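News > Technology > Automation

Print this article | E-mail this article

Sakham Center Introduces Fixed Schedule for Gripper Checks

Sep 19, 2021

SAKHAM — The Gunawardena Center for Automation has introduced a fixed schedule of checks for the hand-held gripper units used by its Norkari project, the center announced in a written statement. The schedule applies to all 8 units now in service and replaces an arrangement under which each team looked after its own equipment.

Under the new procedure, a unit must pass a bench check before it is signed out for the day. Staff inspect the rubber pads for wear, clear the vent grilles of dust and confirm that the jaws close evenly along their full length. A printed square marker is then held up in front of the unit's camera, and the position the software reports is compared with the value on record. A unit that falls outside the permitted limit is set aside and may not be used until it has been adjusted and checked a second time.
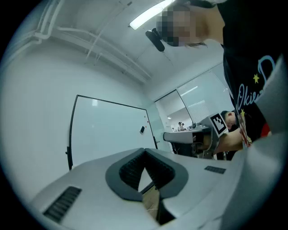 Sunita Haverford, who heads technical services at the center, said the decision followed a review carried out in August. The review found that several units had drifted out of adjustment between one session and the next, and that the teams using them had recorded the fault in different ways or had not recorded it at all.

"We had good people doing the same job by different methods," Haverford said. "The written procedure gives them one method and one log. If a unit is passed from one team to another, the second team will know what was done to it and when."

The full check takes 20 minutes. Pads are to be replaced after 2000 closing cycles or at the first sign of tearing, whichever comes sooner. Both pads in a pair must be changed together, and the jaws must be checked again before the unit returns to the shelf. Lens cleaning is limited to dry cloths issued by the stores desk.

The center has trained 22 members of staff and graduate assistants to carry out the work. Two persons are required for each marker check — one to hold the card and one to read the result and enter it in the log. Visiting teams from the Hultstead campus will follow the same procedure when they bring their own units to Sakham.

Spare pads and marker cards are held at the stores desk on the ground floor. Cards that are bent or marked must be returned and will not be accepted for use in a check. Requests for replacement parts should be made in writing.

Reader comments (3)

benchrat: Do the 2000 cycles get counted by the unit or does somebody have to keep a tally? Our old ones had no counter.

M.T., Hultstead: Glad to see this in writing. We lost most of a week of recordings last spring to one jaw that was closing crooked.

plainview: 20 minutes per unit every morning is a lot if you have a small team. Could the pads be done weekly and just the marker check daily?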